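Walk-through date: 20 November 2023
Site: Esstead, ground floor shared office and front desk
Checklist version: 2, replaces the October sheet

OK = fine as found. FIX = needs doing, see comment. WATCH = fine now, look again next time.

This is the first round on the new sheet and I'm really pleased with how it went! The old one had everything from fire doors to fridge shelves in one long column, and you had to walk the building three times to fill it in. Now it follows the route you'd take with a clipboard: in at the front, left around the desks, kitchen, back door, out.

## 1. Entrance and front desk

- [x] Door closer shuts the door fully – OK. Lovely smooth action since it was adjusted.
- [x] Mat flat, no curled corners – OK
- [ ] Sign-in sheet has a working pen – FIX. No pen. Please tie one on.
- [x] Evacuation plan posted and current – OK, shows the new wall by the copier
- [x] Keys kept in the agreed spot and signed out – WATCH, see comment

Comment: the key log is so much better than it was in October. Every line has a time out and a time in, which makes the end-of-day check a thirty-second job. The watch is for the storeroom key, which was out on the log at the start of the round and back before I'd finished, with the time in left blank. Small keys and key cases should go in a tray on the table while someone is working at it, and back in the lockbox at closing.
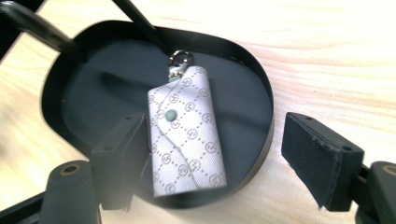
A comment added on the shared copy asks whether the lockbox rule covers personal keys too, or only the ones with building tags, because people on the early shift would like to keep their own car keys within reach. Good question, and I should have written it down! Building keys only. Your own keys are your own business, as long as they aren't left on a stair or in a walkway.

## 2. Walkways and exits

- [x] Main aisle clear for its full length – OK
- [x] Aisle width at the narrowest point, 37 inches or more – OK, measured 37 on the nose at the copier
- [ ] Back exit clear on both sides – FIX. Flattened boxes leaning on the outside wall. They slide down when the door opens.
- [x] Exit signs lit – OK
- [x] Emergency lights come on with the test button – OK, every one of them, first time ever on my rounds
- [ ] Stair nosing secure – FIX, second step from the bottom. It lifts when you press the left end with your toe.

Comment: the stair goes to the top of the list. I've put yellow tape on it and asked Barrera to send someone out with the right screws. Please don't glue it in the meantime. We tried that on the upper flight, and getting the old glue off took longer than the repair.

## 3. Desks and shared tables

- [x] Tables steady, no rocking – OK
- [x] Edges smooth, no splinters or lifted trim – OK
- [x] Cable holes free of trash – OK
- [ ] Cords routed through the holes and off the floor – FIX at the two window desks
- [x] No power strip plugged into another power strip – OK!! Big thank-you to whoever sorted out the corner by the plotter.
- [x] Drinks kept away from outlets – OK
- [x] Small items kept in trays, surfaces easy to wipe – OK

Comment: for the window desks, drop the cord through the cable hole first and then plug it in. If the plug won't fit through, tell me and I'll order the wider grommet from Vimico. I have 300 cable ties in the supply closet, so nobody has an excuse for a loop hanging at knee height. Take a handful.

The trays are a hit, too. Paper clips used to work their way down the cable holes and end up on the power strips underneath, and I found none on the strips this time. 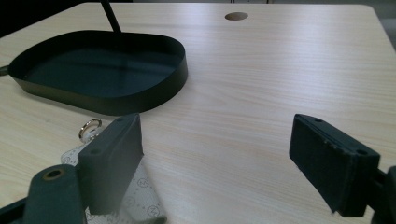
*Item 3.7: tray on the table, cable hole toward the far edge.*

## 4. Kitchen

- [x] Extinguisher gauge in the green, pin in place – OK
- [ ] Extinguisher tag signed for the month – FIX. Checked but not signed.
- [x] Microwave door seals clean – OK
- [x] Floor dry by the sink – OK
- [ ] First aid kit complete – FIX. Low on medium bandages, burn gel past its date.
- [x] Hot water labeled – OK

Comment: first aid restock is on the Ultarau order along with a box of 100 bandages. The kit by the front desk is full, so use that one until the delivery comes. And if you take something, please jot it on the card inside the lid. It's the only way I can tell what really gets used, and it's how we found out that we go through finger bandages at about four times the rate of anything else (the paper cutter guard is on its way, I promise).

## 5. Storeroom and back door

- [x] Heavy items on lower shelves – OK
- [x] Step stool present, feet intact – OK
- [x] Nothing stacked within 18 inches of the sprinkler heads – OK
- [ ] Light switch cover – FIX. Cracked across one corner.
- [x] Shelves anchored to the wall – WATCH. Solid, but one bracket has a shorter screw than the rest.

## Still open

- Stair nosing: Barrera, urgent
- Boxes at back exit: whoever breaks down the next delivery, straight to the recycling cage
- Window desk cords: desk users
- Switch cover, tag signature, pen: me
- First aid restock: on order with Ultarau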